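Street Survey Project - What a Residential Road Is Made Of
10 September 2026

For my section of the class report I picked the streets of Garkum, the neighborhood behind the Vondar bus stop, because I walk through it all the time and had never once looked down at the pavement (which is kind of embarrassing for somebody taking an intro to civil engineering class!). The assignment was to choose a place, walk it, and write up the surface, the edges and anything overhead.

I started with the surface. I'd expected asphalt, but these streets are concrete, poured in slabs, and once you start noticing the joints you can't stop. A joint gives the slab somewhere to move when it heats up and cools down. It's also where water gets in, so a lot of my notes are about joints - maybe too many.

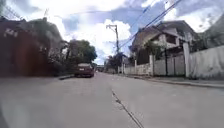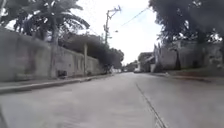

Figure 2. Two views along the street, with the dark joint line running down the concrete.

The edges were harder to write about. There's a curb and then a tall wall pretty much right behind it, so on that side I had very little to say about front yards or driveways. What I did get was greenery over the top. The palm is my favorite thing on the whole walk, and I had to cut a full paragraph about it because it had nothing to do with drainage.

Overhead it's power lines on poles. I wanted to map which pole feeds which house, but I gave up on that after 10 minutes with a sore neck.

My route came to 761 meters, measured on my phone, and I walked it 4 times. If I did it over I'd go right after a rain, so I could see where water sits along the curb and whether it follows the joints. I'd also bring a real tape measure for the slab widths, since my pacing gave me a different answer every time and I ended up leaving that table out.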